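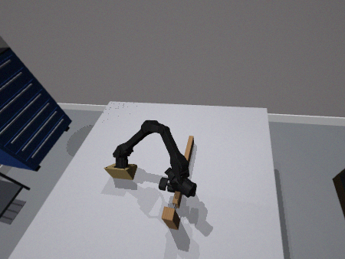
Entry compiled by Radka Babić; revised by Krešimir Pavlović, September

Moltholm Parish School is a primary school in the village of Moltholm. It opened with 17 pupils in a rented hall beside the church, under a single teacher, Dragica Ristić, who taught all ages in one room. Fees were paid partly in firewood and grain until the diocese took over her salary.

A second classroom was added when the school at Povow closed and its pupils were transferred. Enrolment passed 100 soon afterwards, and the upper forms were moved to the former Spahić granary, which the parish had bought for storage. The two sites were run under one head for ten years. Both were given up when the present building was completed on Grovow Road, with places for 200 pupils.

The school has been grant-aided since the merger. Religious instruction is given by the parish, while other subjects follow the state syllabus. Luana Coutinho was the first head appointed from outside the diocese. She was succeeded by Touran Sharifi.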